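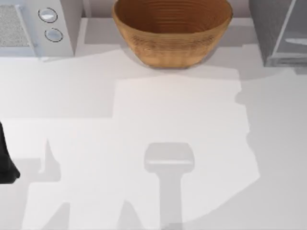
Kitchen task, counter view with the bowl

Ticket: Need help sizing a compute and gripper order before the budget closes
Project: Keskin
Status: Open, waiting on purchasing
Category: Equipment planning

Hi all, opening this one as a ticket so it doesn't get lost in my inbox like the last quote did. I'm trying to put together the order for Keskin and I keep getting stuck on the same thing, which is how much we can settle in simulation before we spend money on the real arms.

What I've got so far: Riludum quoted us for two arms, and Claltholm quoted the grippers separately at $762 each. I'd love to just say yes to both (I've been staring at these PDFs since December!) but the grippers come with one style of finger, and swapping to the longer style is another $300 per set. So before I sign off I want to know if we need the longer ones at all.

Update, 9:40 am
Ran the kitchen setup again with the standard fingers. The bowl reach I'm fairly happy with, there's plenty of open counter to come across. The microwave is the part that worries me. It has a tall bar handle and then two round dials right next to it, and I don't know yet if a standard finger can get behind that handle without bumping the upper dial on the way in. 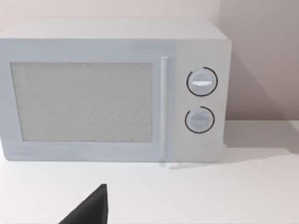 I also want somebody to check the dial sizes against a real appliance. If the knobs on the one we buy stick out further than the ones in the model, all my clearance numbers are junk and we're back to guessing. Has anyone picked the physical microwave yet? The sheet just has "microwave, white" and a blank price, so please pick one with a bar handle and knobs, no touch panel, or I'll have to redo the whole task.

Update, 2:15 pm
Purchasing wrote back with questions, so answering them here:

Can we rent? Plurero does rent arms, but the minimum is 3 months and they won't let us change the fingers ourselves. I'd say no.

Can we buy one arm now and one later? We could, but the Riludum price is for the pair and the quote is only good for 30 days. I've asked them to split it out so we can at least see the difference.

Do we need spares? Yes please, one extra set of fingers, whichever style we end up with. I forgot to put that in the first version of the sheet, sorry!

Still open on my side:
Run the handle approach with the longer fingers
Get the split price from Riludum
Add the spare set and the microwave to the sheet

Please don't close this yet. I'll post the handle results here as soon as I have them, and purchasing can hold the Claltholm line until then.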